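From: Humaira Mirani
To: clorkorside-methods list
Subject: Re: Re: does the second arm earn its keep?

Chiến Kiều wrote:

> I read the Satti writeup over the weekend and I'm not convinced. You
> trained on both arms together, then you trained on each arm alone and
> glued the two policies at the end, and the glued one did nearly as
> well. Doesn't that say the joint training is a waste of compute? Also
> 3,396 episodes sounds like a lot until you ask how many are the same
> episode with the trays nudged a thumb's width. How many distinct
> layouts were there?
>
> Chiến

Chiến, thanks for reading past the abstract. That puts you in select company, and it includes only one of my co-authors.

Second question first. There were 20 layouts. Yes, I know. The 3,396 is after we threw out the episodes where an arm stopped on a torque limit before doing anything worth learning from. Within a layout the trays were shifted and turned by hand between runs, and "by hand" means by whoever was on shift, so the randomness is the kind you get from people who would like to go to lunch. We held out 2 layouts for testing and in hindsight I'd have held out more.

Now the glued policy. "Nearly as well" is true of the average, and the average is where I went wrong in the writeup. Most of our trials never needed the arms to know about each other. The left one has the open hand, the right one has the long-nosed tool, and if the trays are far enough apart they can each mind their own business like neighbors with a good fence.

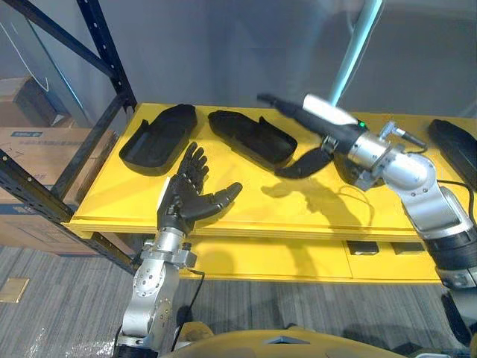 The gap opens up when both arms want the middle of the table. I went back and pulled out the 200 test trials where their planned paths came within a hand's width of each other. On those, the joint policy makes one arm wait, usually the left. The glued one has no notion of waiting. Each half reaches in with full confidence, the safety layer freezes both, and they stand there until the timeout. We scored that as a plain failure, same as a dropped tray, and it got washed out by all the easy trials.

So my claim is smaller than the title suggests. Joint training buys you turn-taking. It doesn't seem to buy better grasps, and I'd stop saying it does. Naka got the same pattern on the Nallinstead setup in May with a different controller, for what a second lab with the same habits is worth.

On compute: joint training took roughly twice as long. If your trays stay on their own sides, glue away.

I'm redoing the main table split by path distance and will post it here Sunday, along with the layout list so you can be rude about it in detail. If anyone has a cheap way to detect a standoff before the safety layer does, please send it to me. Ours is a timer.

Humaira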